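# Chapter 6: Packaging and the Shelf Life of Dry Foods

Most of the food sold in a modern grocery store reaches the buyer in a sealed package. The package keeps the product clean, carries the label required by law, and holds a measured quantity at a stated price. Its most important task, however, is to slow the changes that begin as soon as a food leaves the oven, the fryer, or the mill. This chapter examines those changes in dry foods and the materials used to control them.

A dry food is one that contains too little available water to support the growth of bacteria or mold. Crackers, chips, breakfast cereals, and roasted nuts all belong to this group. Such foods seldom become unsafe in storage. They become stale, soft, or rancid, and buyers reject them long before any question of safety arises. The **shelf life** of a dry food is therefore set mainly by its quality, and it ends when the taste or texture falls below the standard set by the producer.

## 6.1 Three Causes of Decline

Moisture is the first cause. A crisp food takes up water vapor from the air until it reaches balance with its surroundings, and only a small gain is needed before the product loses its snap. Oxygen is the second. It reacts with fats and oils to form compounds with a sharp, paint-like odor, a process known as **oxidation**. Light is the third, and it acts largely by speeding the second. Foods fried in oil suffer from all three and need more protection than plain baked goods. 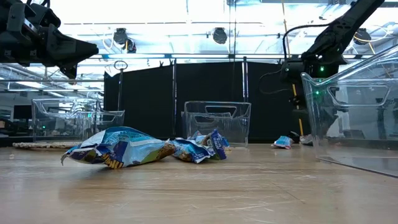

Flexible packaging answers these causes with layers. A typical snack film may have an outer layer that carries the printing, a middle layer that blocks light and gas, and an inner layer that melts under heat to form the seal. The middle layer is often a plastic film bearing a very thin coating of aluminum. The full film is far thinner than a sheet of cardboard, yet it can protect its contents for months if it remains unbroken. Creases and pinholes reduce this protection, and a poor seal can remove it entirely.

## 6.2 The Skastine Storage Trial

The bakery at Skastine, which supplies stores in Drisbridge and Mudgway, compared two films for its salted crackers. Packages of both kinds were held in the same storeroom and opened at set intervals for tasting. Crackers in the plain plastic film were judged acceptable for 43 days. Those in the coated film were judged acceptable for 139 days. The bakery examined 1527 packages in all and found faulty seals in 219 of them. Results from the faulty packages were recorded separately.

Two points deserve attention. The coated film extended shelf life by a wide margin, although the recipe and the oven settings were unchanged. The number of faulty seals also shows that the choice of film cannot be considered apart from the machine that closes the package. Section 6.4 returns to this matter with a study of the sealing line at the Pokine mill.

## 6.3 Terms Used in This Chapter

**Barrier:** a layer that slows the passage of water vapor, oxygen, or light.

**Headspace:** the volume of gas between the food and the inside of the package.

**Transmission rate:** the quantity of a gas or vapor that passes through a given area of film in a given time.

Students should review the discussion of water activity in Chapter 4 before beginning Section 6.4.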